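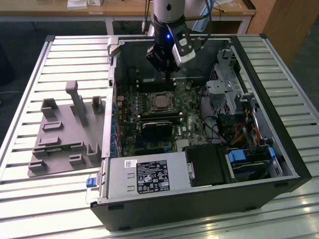 Section 2: Cleaning Out the Dust

Your Skanley tower breathes through its front grille, and like most things that breathe at floor level, it inhales carpet. Clean it every November, or sooner if the fans have started to sound like a leaf blower. Lay the tower on its side with the side panel off and the green motherboard facing up at you, so that gravity is working for you when a screw gets away.

1. Shut down the computer. Closing the lid of some other computer does not count.

2. Switch off the power supply at the back and pull the cord. Wait 2 minutes.

3. Unplug everything else. If you are the type who forgets which cable went where, label them now. If you are not that type, label them anyway.

4. Remove the side panel screws and put them in a cup. Kirkier sells a magnetic tray for this. The cup is cheaper.

5. Touch bare metal on the case before touching anything inside it, and again whenever you have wandered off across the rug.

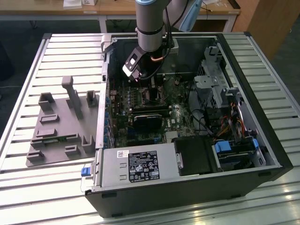

6. Hold each fan still with a finger and blow it clean in short bursts. A fan left to spin freely under canned air can outrun what its bearings were built for – the noise is thrilling and the replacement is not covered.

7. Keep the can upright and 15 cm away from the parts. Tilted cans spit liquid.

8. Loosen stubborn dust with a soft, dry brush.

CAUTION: Do not use a household vacuum inside the case. It builds up static and has a taste for small screws.

CAUTION: Do not open the power supply, even if you can see dust in it. It can hold a dangerous charge after the cord is out.

NOTE: The front filter on the Skumness model slides out from below. Rinse it in lukewarm water and let it dry completely before refitting.

9. Refit the panel, reconnect the cables and start the computer. If nothing happens, check the switch from step 2 before calling us.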